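Protokoll der Besprechung zum Schuhbasar der Elterngruppe Jistdale, September

Beginn 19 Uhr, bei Tee und dem Rest vom Pflaumenkuchen, für den wir uns an dieser Stelle noch einmal herzlich bedanken.

TOP 1 Rückblick
Der Frühjahrsbasar hat 649 Euro eingebracht, worüber sich alle noch immer sehr freuen. 400 Euro davon gehen wie besprochen an die Spielecke, der Rest bleibt für Tische und Plakate stehen.

TOP 2 Annahme der Schuhe
Bisher sind 35 Paar zugesagt, und es dürfen gern noch mehr werden! Angenommen wird alles, was sauber ist und noch eine ordentliche Sohle hat. Wer den Originalkarton noch besitzt, bringt ihn bitte mit, auch wenn er schon ein wenig mitgenommen aussieht. Für die übrigen Paare fragen wir bei Praron nach leeren Kartons.

TOP 3 Tische und Einpacken
Darüber haben wir am längsten gesprochen. Die Schuhe sollen oben auf ihren Kartons stehen, damit die Kinder sie gleich sehen, und erst beim Verkauf kommen sie hinein. Gepackt wird am Tisch vor der großen Fensterfront, dort ist das Licht am schönsten.
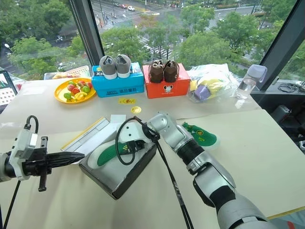
Deckel und Karton bleiben bitte beisammen, denn im Frühjahr blieben am Ende 2 Deckel übrig, zu denen beim besten Willen nichts passen wollte. Die Preisschilder kleben wir auf den Karton und keinesfalls auf das Leder.

TOP 4 Verschiedenes
Der Aushang kommt in den Flur und zu Ekance. Ende 20.40 Uhr.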